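Setting Up and Looking After the Two-Arm Cell: Simulated Version
Handout for the automation elective, Anard campus
Prepared by Graciela Palma, revised 10th February

Read this before you touch the cell file. The file came with a page from Stomura calling it "ready to run." I have set it up 2 times from scratch and I don't accept that. A cell that loads without an error has told you it can load. It has told you nothing about whether the fingers sit where the controller thinks they sit.

1. The gripper view

Start with the view that looks out between the fingers. Both tips should come up level on either side of the part, and the gap should match what you are trying to hold. If one finger reaches the rim well before the other, the tool offset is wrong. Fix the offset. Don't nudge the part until it looks good, which is what half of you did in December.

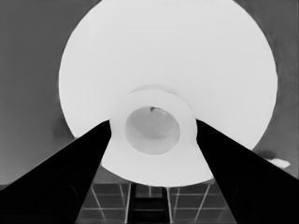 Render: course cell file, gripper view. Set up by Uriel Salinas.

The tips meet the outer edge of the raised ring here, left and right, and that is all I am willing to claim from a still. I can't read contact force off a picture, and neither can you. Check the contact log. If the log and the view disagree, write down both and bring them to me.

2. The front view

Switch to the fixed front view and look at the arms together. For this exercise the right arm works and the left one waits, open. Students like to skip the waiting arm because it isn't doing anything. Check its home position anyway - a bad home is cheap to find now and a nuisance once both arms are moving.
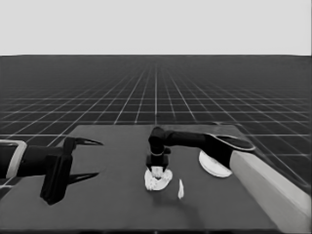
3. Checking the grasp

The white crumpled piece is a poor test part and I keep it for that reason. Its surface is uneven, so a grasp that looks fine from one side may be resting on a single fold. Lower the wrist slowly, stop, and compare the commanded height with the reported height. The Godoy notes allow a difference of 3 mm. I think that is generous, and they give no test data to back it up.
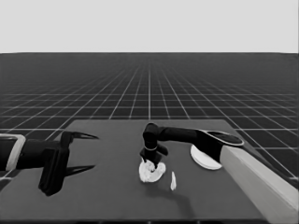 Write the reported height in your log before you close the fingers, then again after. If the number moves when only the fingers were told to move, suspect the wrist joint settings first. Raising the grip force will hide the problem for a few runs and then you will have two problems.

4. The head view

Use this one last. It is wide and it bends straight lines, so the table edge will look curved even when everything is right. Never measure from it. It is good for seeing whether the arm's links crowd the other parts on the table, and for very little else.

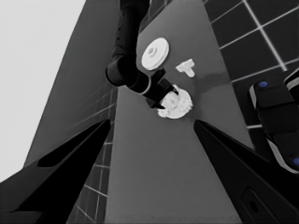
Run the cycle 300 times before you report a success rate. Tekeck's leaflet quotes a rate and leaves out the number of runs, so I ignore it. Save the log under your own name, list every setting you changed with its old value, and leave the master file alone.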